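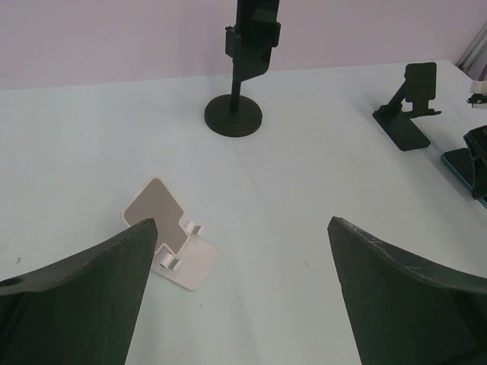 Soporte plegable para teléfono sobre una mesa blanca.

La Oficina de Integridad Pública de Pinitar remite a la fiscalía el expediente sobre los alquileres de Konero

Julio
Por Rosaire Lavoie, Gabinete de Comunicación

La Oficina de Integridad Pública de Pinitar ha cerrado la fase de instrucción interna sobre los contratos de arrendamiento firmados entre la Dirección de Patrimonio y la sociedad Konero. El expediente fue entregado el lunes a la fiscalía, que deberá decidir si presenta cargos. La medida afecta a dos antiguos responsables de la Dirección, que permanecen apartados de sus funciones y conservan la presunción de inocencia en todas las fases del procedimiento.

La instrucción se abrió a raíz de una denuncia presentada por el canal reservado de la Oficina. El escrito señalaba que varios locales de titularidad pública se habían cedido a Konero por debajo del precio fijado en el baremo oficial y que la propia sociedad los había subarrendado después a terceros. Los instructores revisaron 510 contratos de arrendamiento, con sus anexos y prórrogas, y tomaron declaración a empleados de la Dirección, a inquilinos y a representantes de la empresa.

Según el informe final, en una parte de los contratos falta la tasación previa que exige el reglamento. En otros, la tasación existe, pero lleva la firma de un técnico que en esa fecha ya no prestaba servicio en la Dirección. El informe recoge también prórrogas concedidas sin solicitud escrita del arrendatario y pagos registrados en una cuenta distinta de la prevista en el contrato.

«El expediente contiene indicios suficientes para que intervenga la fiscalía. A la Oficina no le corresponde determinar responsabilidades penales y no lo ha hecho», declaró el instructor jefe, Mahfuz Mondal. «Hemos ordenado la documentación, hemos escuchado a todas las partes que quisieron ser escuchadas y hemos dejado constancia de las que se negaron».

Konero presentó alegaciones por escrito dentro del plazo. La sociedad sostiene que los precios fueron propuestos por la Dirección de Patrimonio y que los subarriendos estaban autorizados de forma verbal. Ambas afirmaciones figuran íntegras en el expediente. La Oficina no ha localizado ningún documento que acredite la autorización.
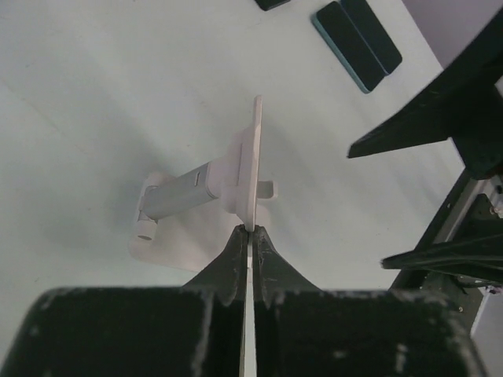
Revisión externa de las cuentas

El análisis contable fue encargado al despacho Yu, seleccionado por procedimiento abierto. Sus peritos cotejaron 1.134 apuntes de ingreso con los recibos emitidos por la Dirección de Patrimonio y con los extractos bancarios facilitados previa autorización judicial. El dictamen pericial se incorpora como anexo al expediente y no se hará público mientras la fiscalía mantenga la reserva de las actuaciones.

Durante el examen, los peritos solicitaron acceso a los archivos de la antigua sede de Plukstead, donde se conservaba la documentación en papel anterior a la implantación del registro electrónico. Parte de las carpetas estaba clasificada por calle y otra parte por nombre del arrendatario, lo que obligó a elaborar un índice nuevo. Ese índice queda ahora a disposición de la Dirección. Los trabajos de archivo y peritaje se prolongaron durante casi nueve meses.

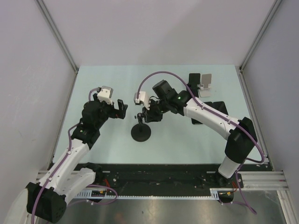 El acceso a los originales permitió comprobar además que algunos contratos digitalizados no coincidían con su versión en papel. Las diferencias afectan a la duración del arrendamiento y a la cláusula de actualización de la renta. Los originales han sido precintados y trasladados al depósito de la Oficina, donde podrán ser consultados por las partes personadas mediante cita.

Medidas provisionales

Hasta que haya una resolución, la Dirección de Patrimonio no podrá firmar nuevos contratos con Konero ni prorrogar los vigentes. Los inquilinos que ocupan locales subarrendados pueden continuar su actividad. Deberán ingresar la renta en la cuenta de consignación que se les ha comunicado por carta, y los pagos realizados en ella tendrán pleno efecto liberatorio.

Los inquilinos que no hayan recibido la comunicación pueden solicitar una copia en el registro de la Oficina, presentando el contrato y un documento de identidad. Quienes hayan entregado cantidades en efectivo deben aportar los recibos de que dispongan, aunque no lleven sello.

La Oficina recomienda asimismo que toda tasación de un local público sea firmada por un técnico ajeno a la unidad que tramita el arrendamiento. La recomendación ha sido trasladada al consejo municipal, al que corresponde aprobar el cambio del reglamento.

Las solicitudes de los medios se atenderán por escrito a través del Gabinete de Comunicación. No están previstas entrevistas con los instructores.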